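1/ ok so a thread on the Ladis valley dye & weaving revival, bc people keep asking me how you join and I keep typing it out in DMs

2/ background, fast. Ladis used to be flax. every second farm. Linen went out, young people went out, terraces went to bramble. 32 households left year round now

3/ Latifa Gaber moved in and started growing woad on two of the old terraces. First year slugs ate most of it. Second year she had 12 people helping and enough leaf for a proper vat 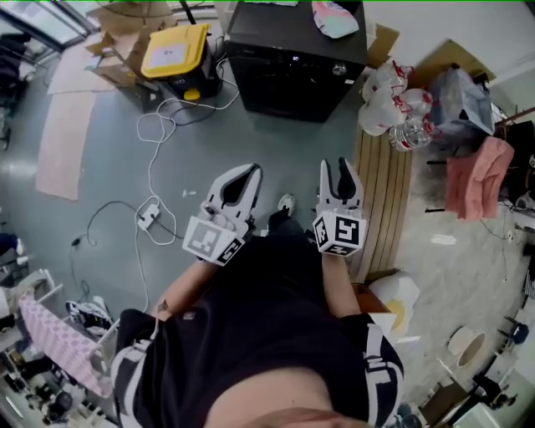 4/ what the association does now: grows woad + a bit of weld, dyes yarn in the old Farina mill, runs a weaving room upstairs. Membership is 3,000 a year, all of it goes to roof and seed. the roof mostly

5/ work days start early, be at the Rokeretti bridge by 8am. Bring lunch. bring a hat. parking is terrible so share a car pls

6/ September is the big leaf harvest and we are SHORT of hands. no experience needed, you cut low, leave the crown, fill the sack, someone shouts at you kindly
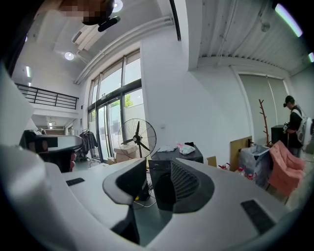

7/ the loom question. We have two floor looms from the Zerer school that closed, both missing parts, and roughly 1,000 heddles in a box that need sorting. Looking for anyone who can fix a treadle. The weaving room won't ever have a high ceiling and white walls like the place in that photo, it's low beams and you WILL hit your head, so tall carpenters be warned. Paid in yarn and soup

8/ also somebody asked if we sell flax seed. not yet. we're trialing one strip behind the mill, came up patchy, will try agian in spring

9/ to join: write to Latifa or just turn up at the bridge. kids fine, dogs on a lead becuase of the neighbor's geese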